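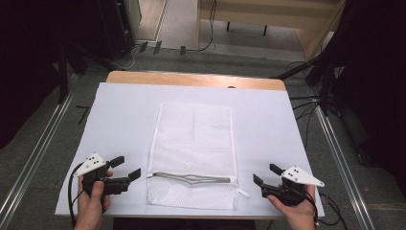
White mesh laundry bag with a gray zipper track, laid flat on the covered worktable.

Kidton Household Textiles: Mesh Laundry Bags
Data card, revised September 30, 2023

Summary

Kidton Household Textiles is a collection of recordings on the handling of small laundry items. This card covers the mesh bag portion, which contains 414 recordings made at the Fontes site. Separate cards cover socks, washcloths and pillowcases.

Contents

The activities recorded are opening and closing the zipper, smoothing the bag, folding it in half or in thirds, and placing a garment inside. Each recording covers a single activity from start to finish. There are 31 bags in the portion, in eight sizes. All are net bags with a zipper at one end; drawstring bags were excluded and may be added under a later release.

Setting

Work is carried out at a wooden table with a light tan top. A large pale sheet is laid over most of the surface, leaving a strip of bare wood along the far edge. White net on a pale sheet offers little contrast, and users who need a clear outline of the bag should expect to adjust for this. The zipper track is generally the easiest feature to locate.

Labels

Each recording carries an activity label, a bag number and a short written note. The notes follow the Mirkulano word list, in which "flap" means the net beyond the zipper and "binding" means the fabric strip along the edges. Labels for a sample of 100 recordings were checked by a second reader, and differences were settled before release.

Known limitations

Folding is overrepresented – roughly half of the recordings show it. Bags numbered 19 to 22 were entered twice in the August release; the duplicate entries have been removed, and the remaining numbers were left unchanged.

Use and access

The collection is available for research and teaching. Requests for other uses should be directed to the Plultia records office. Publications should cite the collection title and the revision date shown on this card.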